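The Day the Robot Would Not Let Go

Have you ever held something so tightly that your hand forgot how to open? Maybe it was the string of a balloon, or the safety bar on a roller coaster. Somebody had to say, "You can let go now," and even then it took your fingers a moment to listen.

Something a bit like that happened to a robot in the town of Cullomville, and we think it makes a very good story, partly because the robot was only trying to do its job. Its job was hanging up clothes. Its name was Brellel, and it had one long arm with a gripper at the end, and a gripper is what robot builders call a robot's hand. Most grippers don't have five fingers like yours. Brellel's had two.

One morning in November, Brellel picked up a hanger with a sweater on it, carried it over to a coat rack, and hooked it on just as nicely as you please. Then it was supposed to open its fingers and back away. It backed away, all right. But it never opened its fingers! The hanger came along, the coat rack came along after the hanger, and the whole thing tipped over and landed on the floor with a crash you could hear from the parking lot.

No one was hurt, because the people in the room were standing behind a yellow line, and we will come back to that yellow line later on. The sweater was fine too. The coat rack lost one of its hooks.

So what went wrong?

To answer that, we have to think about how you let go of things. Try it right now with a pencil. Pick it up, hold it, and set it down on the table. Easy! But your hand was doing a lot of secret work. Your skin felt the table push back against the pencil. Your muscles felt the weight go away. All those little messages raced up your arm to your brain, and your brain said, "The table has it now. Open up."

Brellel had a way of getting messages too. Inside its gripper was a sensor, a small part that measures how hard something is pulling or pushing. When a hanger is in the gripper, the sensor feels a pull downward. When the rack takes the weight, the pull goes away. Brellel was built to wait until the pull was gone and then open its fingers.

Now think about a sweater with long, floppy sleeves. On that November morning, one sleeve had folded itself up and gotten pinched between the fingers, right along with the hanger. Even after the hanger was safely on the hook, that sleeve was still tugging on the gripper. It was a tiny tug, no more than you would use to pull a tissue out of a box. But it was a tug, and the sensor noticed it. "Still holding something," said the sensor. "Don't open yet."

(Sensors don't really talk, of course. They send numbers. But that is what the numbers meant.)

That might have been all right if Brellel had simply stood there and waited. The trouble was a second mistake hiding behind the first one. Another part of the robot's program, the part that moves the arm, had a timer. It gave the fingers 5 seconds to open, and when the time was up, it moved the arm back without ever checking whether they had. The fingers were waiting for one thing and the arm was waiting for another — and neither one asked the other what was going on.

People who look into accidents find this kind of thing very often. One small problem by itself may do no harm at all. Two small problems that happen to meet can knock over a coat rack.

Hangers are harder than they look

You might be wondering why anyone would have trouble with a hanger, when you have probably hung up your own coat 1,000 times (or been asked to, anyway). Well, cloth is one of the trickiest things there is for a robot. A block stays the same shape when you pick it up. A shirt doesn't. It sags and swings and bunches up, and it can cover the very spot the robot needs to see.

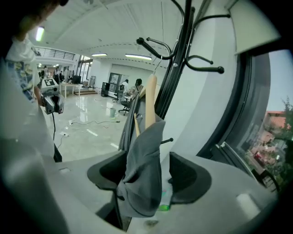 A gray garment on its hanger, between two black gripper fingers. The black coat rack has knobs on the ends of its hooks.

Look at how loosely the cloth hangs. Now imagine having to decide, with only two fingers and no skin, which bit is hanger and which bit is sleeve. Then there is the hook, with its round knob. A hanger has to go up and over the knob and then come down behind it, and if you let go a moment too early, everything drops to the floor. Let go too late, and, well, you know what happens then.

How they fixed it

The first thing the people in Cullomville did was nothing. That is, they pushed the big red stop button and left everything just where it had fallen until they had taken pictures and written down what they saw. It is very tempting to tidy up after a crash, but if they had pulled the sweater loose right away, they would never have found that pinched sleeve.

Next they tried to make it happen again, with a soft mat on the floor this time. They ran the same job 50 times with the same sweater, and the sleeve got caught in 11 of them. That was a good deal more than anyone had guessed!

Then they made three changes. Now the arm has to ask the fingers, "Are you open?" and it may not move until the answer is yes. If the answer is no for too long, the robot stops completely and turns on an orange light, so that a person can come and help. And if the sensor feels a strong sideways pull while the arm is backing up, the arm freezes on the spot.

They also screwed the coat rack to the floor.

About that yellow line

The yellow line marked how far the arm could reach, plus a bit extra, and everyone had to stay behind it while Brellel was working by itself. But a falling coat rack can reach farther than a robot arm can. When they measured, the top of the rack had landed roughly a foot from the line. So they moved the line back.

If you ever visit a place where robots work, you will probably see lines like that one, or a fence, or a gate that shuts the robot off when it opens. Please stay on your side, even if the robot is standing still. A robot that isn't moving may only be waiting, just as Brellel's fingers were, and you can't tell by looking at it.

Something to try at home

You will need a friend, a hanger, a long-sleeved shirt, and a doorknob or a sturdy hook. Put on a pair of thick winter mittens and close your eyes. Let your friend hand you the hanger with the shirt on it, and tell you "left," "right," "up," or "down" until you get it on the hook. How can you tell when it is safe to let go? Did a sleeve come with you?

Words to know

Gripper: the part of a robot that grabs and holds things.
Sensor: a part that measures something, such as a pull, a push, light, or heat.
Program: the list of instructions a robot follows.
Fault: a mistake or a broken part that makes a machine do the wrong thing.

Page last updated 18th February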